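Safe approach rules for a mobile gripper near shower glass and door levers

Posted by Pellava, October 15, 2020 was a Thursday build; edited Thursday, October 15, 2020
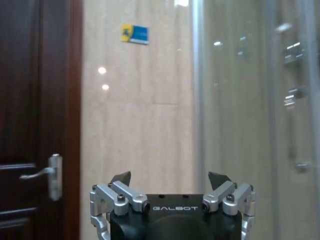
We need a written rule for finger opening during travel in bathrooms. My draft says fingers closed until the arm has stopped at the task. A colleague wants them open to save cycle time. With the pads spread wide, as they are on the Galbot gripper here, the outer width is what has to clear the enclosure profile on one side and the lever handle on the other. Which width do you put in the risk assessment?

Havum
Use the widest opening the controller allows, whatever the travel posture. Software limits change. We add 16 mm per side and treat clear glass as undetected unless it has been mapped by hand.

Agarwal
Closed is better. Glass is expensive.

Dultivside
Agree with Havum on width. Also check glossy tile: reflections of ceiling lights gave us false depth points on site 9. Log each one and repeat the approach test after any lighting change. Our travel speed near glass is up to 219 mm/s, reduced again for the last part of the approach.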